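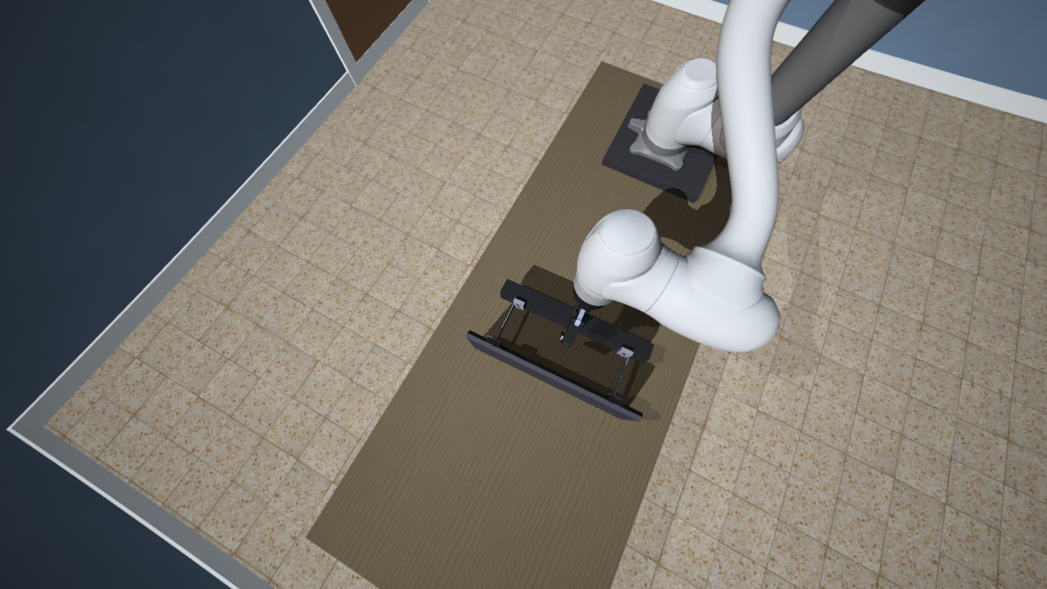
Drandomen Planner -- motion planning and simulation for robot arms

Drandomen Planner is a software package for engineers who must bring an arm into a new cell and do not want to find the collisions on the real machine. You load the arm, the tool and the room, you give the poses, and the planner returns a path that your controller can follow. The same project file is used in simulation and on the shop floor.

The tool is part of the robot

Many planners treat the tool as one box around the flange. This is safe but it wastes space, and with a wide tool the arm often finds no path at all. In Drandomen the tool is a full model. A frame made of two bars joined by slender rods, with open space between them, stays open in the collision check, so a part or a fixture may pass through the gap if you permit it. You can set a separate safety distance for every body of the tool.

The room is also a model

Walls, doors, skirting boards, floor and bench are ordinary objects in the project. The mounting plate of the arm can be turned to any angle on the bench, and all saved poses follow the plate or stay fixed to the room, as you choose. Shadows are rendered from the lights you define. This is useful when you test a perception module, because a dark area beside the tool is a common reason for a wrong edge.

What is included

Planner core, with joint limits, speed limits and self-collision
Scene editor with import of URDF, STL and STEP files
Camera simulation, colour and depth
Path export as a joint table or through the Python interface
Batch runner for up to 1000 start and goal pairs in one job
Ratix bridge, for controllers which run the Ratix runtime

What is not included

Force control is not part of this package. Contact between tool and bench is detected and reported, but the planner does not calculate how the tool bends. For this work please see Gisis, which reads the same project file.

Requirements

64-bit Linux or Windows, 16 GB of memory. A graphics card is necessary only for the camera simulation. The installer takes 331 MB on disk before the arm library is added. The library holds 73 arm models at present, and your own arm can be added from its URDF.

Licence and ordering

Order number 3622, one named user, updates for twelve months. Floating licences are possible from three users. The trial version has all functions except path export and does not expire.

Since the June release the licence can be moved to another computer without writing to us. Older licences must be renewed one time -- please send the licence file and we return a new one.

Technical questions before the order: Lurdes Correia, Patrício software desk. Please write which arm and which controller you have, and attach the project file if there is one.

Page last changed: 2023-10-18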